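Forum > Unterwegs & Pausenbrot > Taschen und Boxen
Thema: Dunkelblaue Kühltasche, Reißverschluss geht schwer

satish_mathur
Guten Abend zusammen. Ich habe seit Mai eine Lunchtasche von Granside, dunkelblau mit grauen Griffen. Der Stoff gefällt mir sehr, auch die Form.

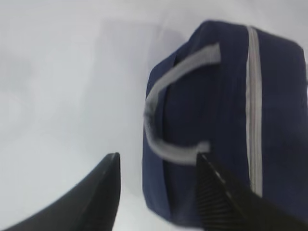

Mein Problem ist der Reißverschluss. Auf der geraden Strecke läuft er gut, aber kurz vor dem Ende muss ich mit 2 Händen arbeiten. Morgens um sechs habe ich dafür wenig Geduld. Kennt jemand eine Lösung, die nicht nach Chemie riecht? Es ist ja für Essen.

Quarkbrot391
Kerzenwachs. Über die Zähne reiben, 3 mal auf und zu, fertig. Mache ich bei allen Taschen so.

Henkelmann
Bitte kein Wachs! Das sammelt Krümel, und danach ist es schlimmer als vorher. Besser eine trockene Zahnbürste. Und den Zipper am Ring flach nach vorne ziehen, nicht nach oben. 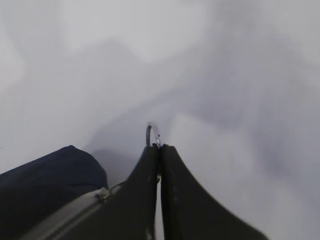

Wenn man nach oben reißt, verkantet sich der Schieber. Bei meiner alten Hamex war es genau das gleiche.

Quarkbrot391
Bei mir sammelt sich nichts. Man darf eben nicht die halbe Kerze nehmen.

satish_mathur
Danke für beide Antworten. Ich habe am Sonntag zuerst die Zahnbürste probiert, weil man sie leichter rückgängig machen kann als Wachs. Es kam ziemlich viel Brotstaub heraus.

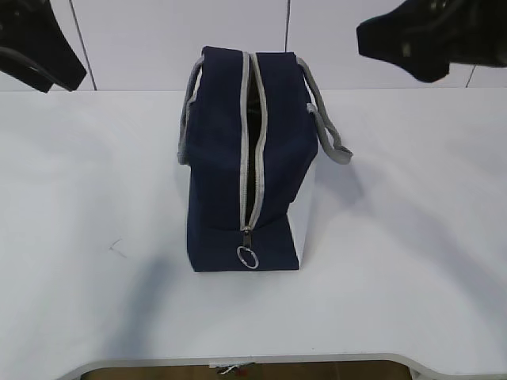

Jetzt geht es besser, jedoch noch nicht perfekt. Eine zweite Frage habe ich auch: Lasst ihr die Tasche über Nacht offen stehen oder macht ihr sie zu? Meine Frau sagt offen, wegen dem Geruch. Ich mache lieber zu, damit kein Staub hineinfällt.

Flomness
Offen, da hat deine Frau recht. Mit feuchtem Tuch auswischen und stehen lassen. Zu wird es muffig.

Henkelmann
Sehe ich anders. Wenn sie innen ganz trocken ist, kann man sie ruhig schließen.
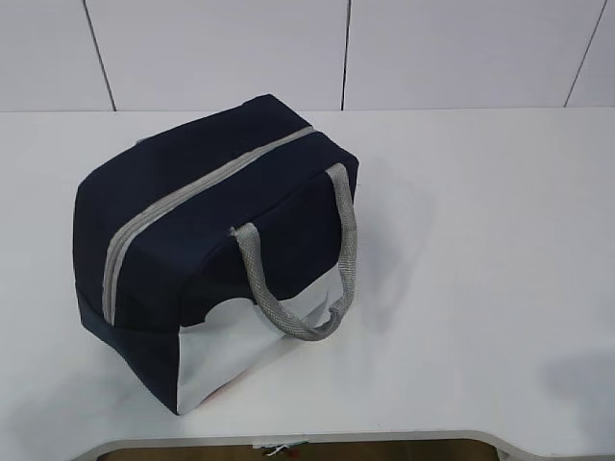 Wichtiger finde ich, dass nichts Schweres darauf liegt. Meine lag 2 Wochen unter einem Rucksack, und die Ecken sind bis heute eingedrückt.

satish_mathur
Gut, dann bleibt sie nachts offen und tagsüber zu. Das Wachs hebe ich mir für den Winter auf.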